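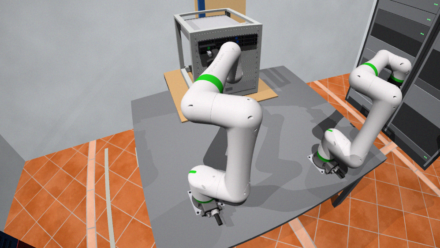 Image credit: Zalewska / Pikeck

Where do I even start with a cold back bedroom?

Posted in Home & Heating by Plurnomeck

Okay, I need some help from people who know old houses. We bought a 1950s ranch last spring and loved it all summer. Then February came along and the back bedroom turned into a refrigerator! The rest of the house sits at a nice temperature, but that one room is always 8 degrees colder than the hallway. I put a thermometer on the dresser because my husband thought I was being dramatic (I was not).

The house is 1,550 square feet, all one floor, with a gas furnace in the garage. The bedroom is the last room on the duct run and has two outside walls. It has one vent, under the window, and air does come out of it, just kind of lazily. The furnace filter is new. I've tried closing vents in the living room and it didn't do much except make the living room stuffy.

A heating company came by and quoted us $990 to put in a bigger duct to that room. Maybe that's fair, I have no clue. I'd rather not spend it and still be wearing a hat to bed. What would you check first?
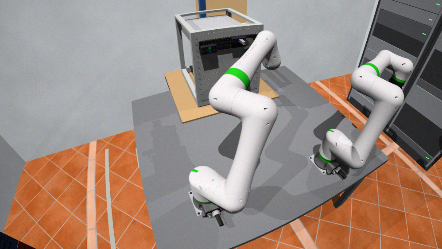 2 replies, sorted by most helpful

Ader

Hold off on the big duct for now. I had the same room in my last house, far end of the run, two outside walls, and most of my trouble was up in the attic.

First, sleep with the bedroom door open for a night and look at your thermometer in the morning. If the room gets a lot closer to the hallway, the air has no way back to the furnace when the door is shut. Lots of older houses have a single return in the hall. You can trim the bottom of the door or put in a transfer grille, and either one is a cheap afternoon.

Next, go up in the attic with a flashlight and find the duct to that room (assuming yours run up there; if they're in the crawl space, same idea, dirtier knees). Feel along every joint while the furnace is running. Mine had come halfway off at an elbow and was heating the attic beautifully! I screwed it back together and sealed it with mastic, the gray goop in a tub. Skip the cloth duct tape, it dries out and lets go.
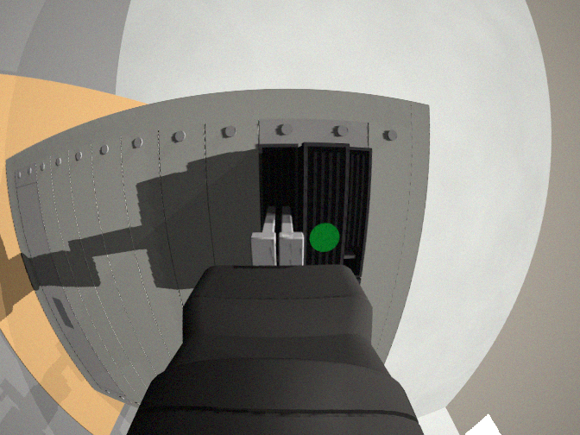 While you're up there, take a ruler and check the insulation over the bedroom. I had 17 inches over the kitchen and next to nothing over the back corner, where some previous owner had shoved it aside to run a cable and never put it back. Moving it over cost me nothing but an itchy neck. Wear long sleeves and a mask, and step only on the joists.

Oh, and open those living room vents back up. Closing them just raises the pressure and pushes more air out of whatever leaks you have.

If you do all that and it's still cold, get a second quote and ask them to measure the airflow at the vent before they sell you anything.

Pikeck

Heavy curtains. Also make sure the bed isn't over the vent, my sister's was for two years lol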